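Wikdale Robotics Club: minutes of the September meeting

Meeting of 07/09/2020, held over video call
In the chair: Kianoush Rashti
Apologies: two, both with colds

Hello all. I said I'd keep these short and then everybody had loads to say, so get a cup of tea first. I've left out the ten minutes on whose microphone was buzzing (it was mine, sorry).

1. Minutes of the last meeting

Agreed, with one change. I'd written that the Otier entry form was in. It wasn't then, but it is now, and our team number is 222. Please put it on everything you send them, even emails. They were quite firm on that.

2. The cup task

This took up most of the evening. For anyone who missed the May meeting, the Otier challenge gives each team a soft surface and a jumble of cups, and the arm has to pick them up one at a time and stack them by size. We don't get to choose the cups and we don't find out how they'll be lying. So we're teaching our arm by recording ourselves doing the job with the hand-held grippers, over and over, and training on that.

The recordings so far are on a bed, with a patterned duvet. Paper and plastic cups, a few colours, the dark red ribbed one that everyone has an opinion on by now. We looked at a few moments from the latest batch on the shared screen and stopped for quite a while on one with both grippers in view, the second one coming in from the right and touching the cup with the gold-coloured rim.
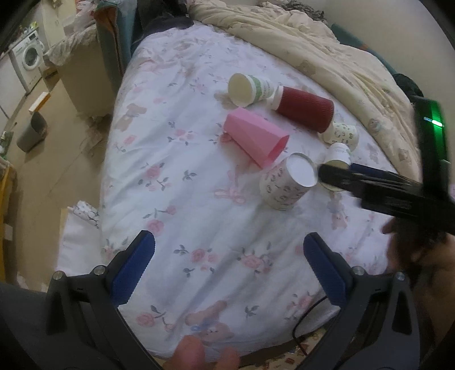

Kam-wah Cheung
Club secretary and minute taker, also on the recording team

I'll own up here that I'm one of the people who wanted two grippers going at once, so read the next bit knowing that!

Kianoush asked if two-handed recordings are any use to us when the arm we're entering has only the one hand. Fair question. My argument was that a cup on bedding rolls away the moment you nudge it, and a second gripper can steady it while the first gets a proper hold. The argument back was that we'd be teaching a one-armed machine to wait for a friend. We went round this a few times. In the end we agreed to keep the two-handed recordings in a separate folder and leave them out of the training for now. I'm fine with that (I am, really), but I'd like it noted that I asked for them not to be deleted.

We also talked about cups lying on their sides, which most of ours do. Do you go for the rim or the middle? I've always pinched the rim, and a couple of the others go round the body. The trouble is that if half of us do one and half the other, the training gets a muddle. Agreed: rim first if the opening is easy to reach, body if it's turned away, and if you can't decide, leave that cup till last. Kianoush will type this up as a single page and put it where we can all find it.

Somebody asked if paper cups squash. They can, yes. Squeeze gently, and if one gets a crease in it, swap it for a fresh one before the next go.

3. How many recordings we've got

We have 597 on the drive. That sounds like a lot until you hear that 100 of them have the wrong label from the day we had the old version of the Zindik software, so they need going through by hand. It's dull work but you can do it with the radio on. I've offered to do half. We need one more person for the other half and there was a very long silence at this point, so I'll be ringing round.

There was a good chat about variety too. One of our newer members pointed out that if the bedding always has the same roses on it, the arm may get thoroughly confused by a plain blanket. Good spot, and I wish I'd thought of it back in May. We want towels, plain sheets, a rug, anything soft that lies a bit uneven. Please also move yourself between goes, so the view of the bed changes and we don't always have the same stretch of room behind it.

To show what I meant I put up another moment from the same place, with the jaws open and the washing machine, fridge and kitchen counter all in view past the bed. All the cups are over on their sides or tipped in that one, openings facing every which way, and I think it's a lovely awkward starting layout. Kianoush wants more like it and fewer where the cups are nicely spaced out. So do I, for once!
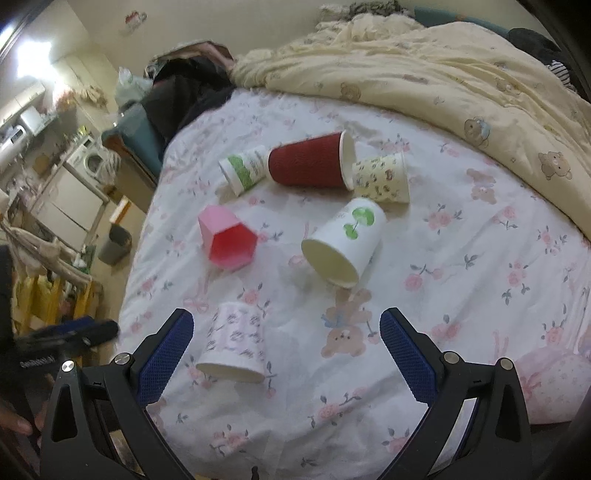
4. Grips and spares

The blue pads are holding up well on paper and less well on shiny plastic. Yip have sent us a price for a softer sort, and we agreed to buy 12 and try them on one gripper before changing the rest. Kianoush to order.

Please check the little screws before you start a session. One of mine worked itself loose last week and I spent an hour blaming the software.

5. Who's doing what

Kianoush: the page on how to hold cups, and the pad order.
Me: half the relabelling, finding someone for the other half, sorting the two-handed folder.
Everyone: one batch each on a plain surface before we next meet. Put the surface in the file name, please, in words. "Bed2new" tells me nothing.

6. Any other business

The club laptop charger is still missing. It has a strip of green tape round the plug. Have a look in your bags.

There was a question about whether parents can come and watch the Otier day. We don't know yet and I'll email them (with the team number on it).

Next meeting will be on the same link, starting half an hour earlier so the younger ones can stay to the end.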